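灰筐与零食条：一项关于“放弃”的机器人研究公布结果

让机器人把桌上的零食收进筐里，是实验室里最常见、也最容易让投资人打哈欠的题目。Ternstead研究所的操作组偏偏在这个题目上又花了两年，本月把方法和数据一并放了出来。方法取名Skornix，名字听上去像一种感冒药，组里据说投过票，结果没有公开。

Skornix要解决的事情说起来不大体面：机械臂抓东西，抓错了往往还会自信满满地继续抓。目标歪了几度，夹爪照样合上，夹住一把空气，抬起来，运到筐的上方，松开，然后在日志里写下“完成”。这种敬业精神在人类职场里也不算罕见，但写进论文就不太好看。

研究组的做法，是让控制策略在夹爪闭合之前多给自己打一次分。腕部的小相机一路看着目标，模型一边算下一步怎么走，一边估计“照这样下去能不能夹到”。估计值低于门槛，机械臂就退回去，换个角度重新来过。门槛不由人来定，由模型从失败的录像里学。换句话说，过去被大家悄悄删掉的那些难看的片段，这回成了主要教材。 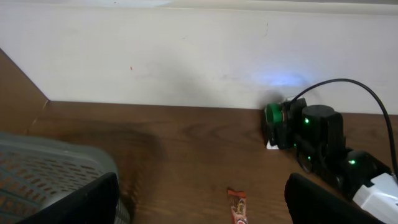

本页最后更新：23/02/2020

训练用的片段一共2,666段，全部由人遥控操作采集。组里在说明文件中写道，其中失败的部分“多数并非有意为之”，措辞相当克制。采集时没有专门布置干净的背景，木纹桌面、蹭脏了的白墙、墙根亮着绿灯的插线板和从上面弯过来的黑线，都留在画面里。审稿意见中有一条问为什么不用绿幕，作者的答复只有一句：用户家里没有绿幕。

细长的条状包装是这批物品里最不讨喜的一种。它窄，表面印刷花哨，稍微反光，横着夹和竖着夹完全是两回事。夹爪靠得越近，手指挡掉的画面就越多，到了最后几厘米，相机能看到的主要是它自己的两根手指。旧方法在这个阶段基本靠惯性和信念。Skornix则把靠近之前看到的画面留在短时记忆里，拿来和眼下残缺的画面对照，对不上就退。

结果方面，在没有见过的摆放位置上，新方法一次抓取并入筐的比例为77%。对照用的旧策略输得不算惨，但输得很稳定，每一类物品都输。作者把对照组的完整曲线放在附录最后，字号比正文小一圈。

比成功率更有意思的，是机器人学会退缩之后的脾气。早期版本门槛学得过高，机械臂在零食上方反复进退，像在超市冷柜前拿不定主意的人，一条能犹豫好几分钟。按当时的评分规则，它一次都没有抓错，因为它一次都没有抓。组里随后给犹豫加了时间成本，情况才好转。论文把这一阶段称为“过度审慎”，操作员在采集记录里用的词要短一些，正式发表时没有收录。
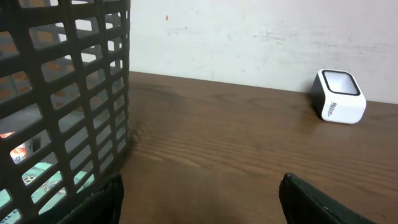
筐本身也添了不少麻烦。网格状的侧壁会透出里面的颜色，早期模型隔着格子看见一片橙褐色，便认定那里有东西可抓，径直朝筐壁伸过去。为此研究组在标注里加了一类“已在筐内”，让模型明白，看得见和该去抓是两码事。加了这一类之后，朝筐壁使劲的情况明显减少，筐的使用寿命据称也有改善，不过这一项没有列入统计。

另一处改动和墙有关。白墙上的小红点一度被当成远处的目标，估分模块给它的分数还不低。处理办法是要求候选目标必须在连续几段画面里都落在桌面区域以内。有同行在预印本的留言区建议把墙擦一擦，作者回复说考虑过，最后决定改模型。

也有人对结果不那么买账。Painemal实验室的一份公开评议指出，全部测试都在同一类桌面上进行，物品以轻小包装为主，夹爪的两根手指也没有换过，换成罐头或者软袋，门槛是否还管用，论文没有回答。评议还认为，“退回重来”之所以显得划算，是因为桌上的东西不会自己跑；放到传送带上，退一步就意味着目送零食离开。作者在回应中承认这一点，并补充说他们暂时没有传送带。

按计划，下一步测试会放到Rilcombe的样板间里做，桌面、灯光和筐都不再由研究组挑选。届时要抓的物品超过两类，清单尚未公布。代码和训练片段已开放下载，失败片段单独打包，体积比成功的那一包大得多。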